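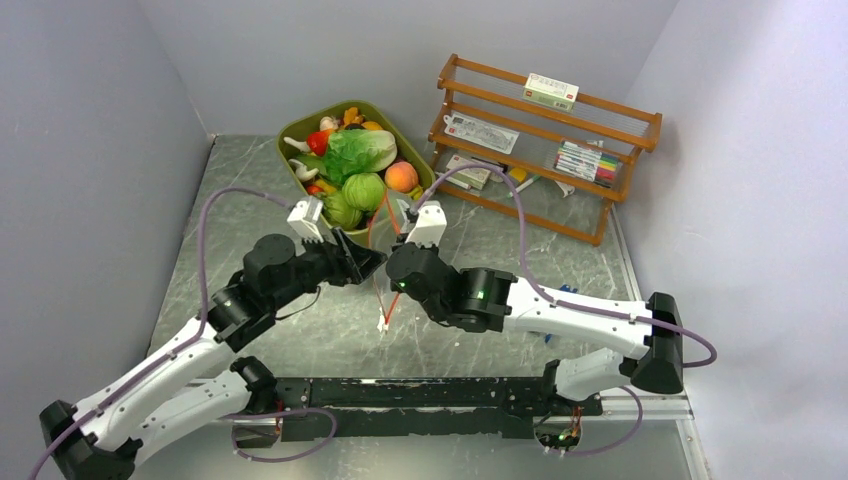
Two Arms, One Bag, and a Planner That Learned to Wait

Ask a robot arm to pick up a wooden block and it will do it all day. Ask two arms to handle a grocery bag together and you find out very quickly how much your software was taking for granted. I spent a good part of the spring looking over the shoulders of the software team at Trundach, a small outfit in Irkport, and I came home convinced that shopping bags are one of the most entertaining problems in robotics.

The bench is nothing fancy. Two white arms share a bar along the front edge, with a tub of play vegetables and a little wooden rack behind the spot where they meet. All the drama is in that meeting spot. When both grippers come in over the same patch of table, with fingertips almost touching, every small error in the system has somewhere to show up.

Where the trouble starts

Each arm knows its own joint angles very well. What it doesn't know, at least not for free, is exactly where the other arm is. The two have separate base frames, and a calibration step ties them to each other and to the camera. If that step is off by a hair, an arm working alone will hide it from you, because the camera and the gripper can still agree well enough to grab a pepper. Bring the second arm in and the hair becomes a collision, or a gap where a handoff was supposed to be.

The team used to calibrate once in the morning and hope. Now they run a short routine called Miltby before every batch of trials. Miltby moves each wrist through a set of 88 poses, compares where the camera sees the fingers with where the arm says they are, and solves for the leftover error. If the answer has drifted too far since the last run, it refuses to start the batch. I love a tool that is willing to say no! One engineer told me it had been unpopular for exactly one week, until it caught a loose camera bracket that would have ruined an afternoon of trials.

Planning for something that won't hold still

A rigid object is a gift to a planner. You grab it, you attach its shape to the gripper in software, and from then on it goes where the hand goes. A bag has no such manners. It swings, it folds, it stretches when the weight inside shifts, and a handle that was standing up a moment ago can be lying flat by the time the fingers arrive.

The first planner at Trundach treated the bag as a box. That worked about as well as you'd guess. Make the box small and the arms clip the plastic, make it large and the planner decides there is no safe path anywhere and sits there thinking. For a while the team went back and forth on the size of this box, and there is a long and very funny thread in their issue tracker to prove it.

The newer one, Swanson, gave up on the box. It keeps a cloud of places the bag might be, and the cloud grows when the arms move fast and shrinks when they slow down. Fast motion means a wide berth. Slow motion near the bag means the arms can squeeze in close.

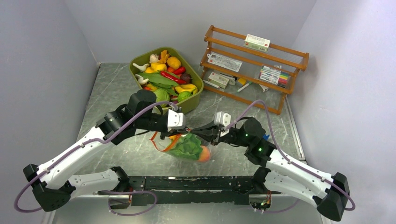
Swanson also plans for both arms at once when they are close together and lets them go their own ways when they aren't. Planning everything jointly would be cleaner on paper, but two arms' worth of joints makes for a very big search, and most of the time the left arm has no reason to care what the right one is doing. So the code draws a shared zone in the middle of the table. Outside it, each arm plans alone and gets an answer almost right away. Inside it, they negotiate.

The negotiation is my favorite part. Early versions gave the left arm priority, always, and the right arm spent its life backing out of the way. The current version looks at who is holding something. An arm with a load gets to keep its path and the empty one bends around it. If both are loaded, the one nearer its goal goes first, and the other waits outside the zone for up to 2 seconds before it asks for a new plan. That pause sounds like a waste of time. In practice it cut the number of replans so sharply that the whole task got faster.

What the camera can and can't tell you

Perception is its own headache. Clear plastic barely shows up in a depth image. The camera looks straight through it and reports the vegetables inside as if they were floating. The team tried to fix this with better lighting, and then with a second depth camera, and in the end they leaned into it: the software tracks the things inside the bag and guesses at the plastic around them. A head of lettuce is big and green and easy to find, and wherever it is, there is going to be bag just above it.

Handles get separate treatment. They are thin, they catch the light in odd ways, and half the time a gripper is covering the part you want to see. So the handle detector runs on color images only, and it keeps a short memory. When fingers block the view, it holds on to the last good guess for 5 frames and then admits it has lost track. Before that limit went in, the system would cheerfully reach for a handle that had fallen over long ago.

The log is the real product

Every trial writes out joint positions, camera images, planner decisions and the reason for each one, all on a single clock. The team had 1094 trials stored by the time I visited, and the viewer they built to scrub through them is the piece of software I would most like to steal. You drag a slider and the arms, the images and the planner's cloud all move together. Stop on a bad grasp and you can read, in plain words, what Swanson believed at that moment.

People there argue about bugs with the viewer open, pointing at it, and the arguments are short. I watched two of them settle in minutes whether a missed handoff was a perception problem or a timing one. It was timing - the right gripper had been told to close before the left had reported that it was ready. The fix was one line, and they had the next batch queued up before lunch.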